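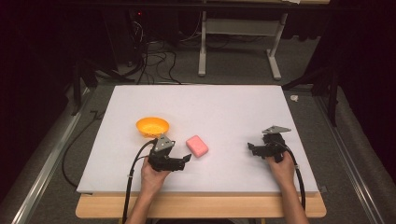
Bowl left of center, pink sponge to its right, white board flat on the table.

2026-08-26
By the Ladar room bench
4 min read

Back on the dishes. I spent most of the morning on the white board and most of the afternoon regretting how I'd stored it, so I'm writing this down before I forget what I did.

The board came from Jollaso in September last year and it's 1,275 mm on the long side. I love it as a surface. The table underneath is a nice light wood, but it has grain, and grain makes it hard to see crumbs, drips and the little bits that come off a sponge as it ages. On white you see all of it! The trouble is that I had it leaning against the wall behind the cupboard all summer and it had picked up a faint bow. I laid it face down overnight with the big catalogs on top and that mostly fixed it. If you lean it again I'll know, and I'll be sad.

The bowl is the orange-yellow one with the shallow rim that flares out. I went back and forth over this one. The taller bowls look more like something you'd eat soup from, but the flared rim is where all the interesting wiping happens — you have to go around the lip and then over it, and a sponge that's fine on the flat part suddenly feels clumsy. I've got it marked as bowl 484 on the Steltura shelf list (that number was already on the list when I got here, please don't renumber anything). It goes back on the second shelf, rim up, with a paper towel under it.

Sponge next. The pink one, rectangular, rounded corners. I prefer it to the yellow ones for a boring reason: yellow next to an orange-yellow bowl is a pain to tell apart when you're going back over the day's notes and photos. Pink reads right away. The rounded corners are nice too, but they don't get down into a tight bend the way a square-cut corner will, so keep one of the square ones around if you're doing the baking dish.

Layout I settled on: bowl a little left of the middle, sponge to its right and a touch closer to you, sitting at a slight angle. I tried it squared up with the board first and it looked tidy and felt awful. Turned a bit, it comes to the hand much more easily. I also tried the sponge inside the bowl, the way it ends up in my own sink at home, and gave up on that after two goes. You spend all your time fishing it out.

I left the rest of the board clear. The plan from the Seneviratne project sheet wants a rack and a cup on there as well, and I'll get to that, but every time I add things early I end up nudging them with my elbow and starting over.

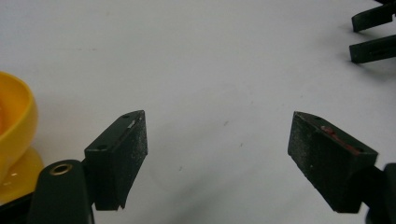

Cleaning the board itself deserves its own paragraph because I've been doing it wrong. I was using the spray, and the spray left streaks that looked like dirt in every photo. A damp cloth and then a second plain one does the job, long strokes, always the same direction. The surface is matte, so it isn't going to shine at you when it's clean, and that threw me at first. What fooled me for longer was the gray. There's a faint gradient that gets darker toward the lower center, and I must have gone over a patch like that over 9 times before I gave in and accepted it was soft shadow. So if you see gray on the white, move the lamp a bit before you reach for the cloth. If the gray moves too, leave it alone and go have a coffee.

Still to do. Find out whether the cupboard has room for the board lying flat, probably under the trays. Order more pink sponges, same shape if they still make it. I'd like a second bowl with a similar rim in some darker color, maybe blue, to see if the layout holds up or if I've just gotten used to this one. And the carpet near the table needs a vacuum, which I keep writing here and keep not doing.

Recent entries
Steltura shelf list: what moved in the spring
Drying racks, second try
Jollaso board, unpacking and first wipe-down
Cups with handles, cups without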